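Chapter 4
Looking After a Parallel Gripper

What this chapter covers
Daily checks on pads and links
Bushings: wear, cleaning and replacement
Setting the pads square
Grip tests with cloth
Keeping the service sheet

Before you start
You should have read Chapter 2, on linkages, and be able to use a torque screwdriver and a feeler gauge. The worked figures in this chapter come from the folding cell in the training room at Gidby, which runs a Talis hand-held gripper for recording and a matching gripper on the arm. The two share the same fingers and links, so a fault found on one is worth looking for on the other.

4.1 Why grippers drift

A gripper leaves the bench with its pads parallel and its joints free of play. It does not stay that way. Each time the fingers close, the load passes through the pads into the links, and from the links into the bushings they turn on. A bushing that has worn by a very small amount lets its link tilt, and the tilt is larger at the fingertip than it is at the joint. The first sign is usually at the pads, where one edge meets before the other.

Soft goods show this sooner than hard ones. A block or a bottle will sit between two badly set pads and still be lifted. A towel will not always do so. If the pads touch only at the top, the cloth is held along a short line and can turn or creep as the hand moves away. If they touch only at the base, the tips stay open and the fold slides out. For this reason the grip test in this chapter is done with terry cloth, and it should be done on the table where the gripper normally works.

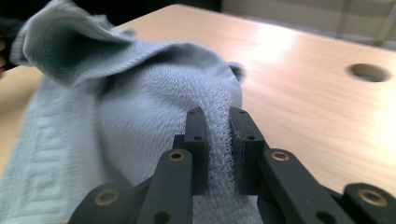 Lint is the other cause of drift. Terry sheds fibre, and the fibre finds its way into the joints, where it mixes with any oil and packs into a stiff ring. The finger then closes slowly or stops short. Many faults reported as worn bushings are cured by cleaning alone, so always clean before you measure. Use a dry brush first, then a lint-free wipe. Do not use compressed air, as it drives fibre further into the bore.

At Gidby the joints are brushed at the end of each shift and the pads are checked every 94 hours of running. The Hovland table of service intervals, given at the back of this book, allows longer between checks for cells that handle only boxed goods. Use the shorter interval if your cell handles both.

4.2 The grip test

Lay a dry towel on the table and leave it loosely bunched. Close the pads on a single fold, well away from the hem. A woven border is flatter than the pile and will give a different result, so keep clear of it too. Lift slowly until the cloth hangs free, hold, and lower it again. Mark the cloth at the top edge of the pads before lifting and check the mark afterwards. Repeat the test four times, using a fresh fold each time.

If the mark has moved, slacken the pad screws, close the fingers on the setting gauge and tighten the screws again in turn – the upper one first. Repeat the test. If the mark still moves, go on to section 4.3 and measure the bushings.

Write every result on the sheet, including the good ones. In the Vutberg case study at the end of this chapter, a slow failure was traced through 61 entries, most of which had been passed as normal when they were made.

Key terms
Bushing: a plain sleeve in which a pin or shaft turns.
Creep: slow movement of the cloth between closed pads.
Play: free movement in a joint before load is taken up.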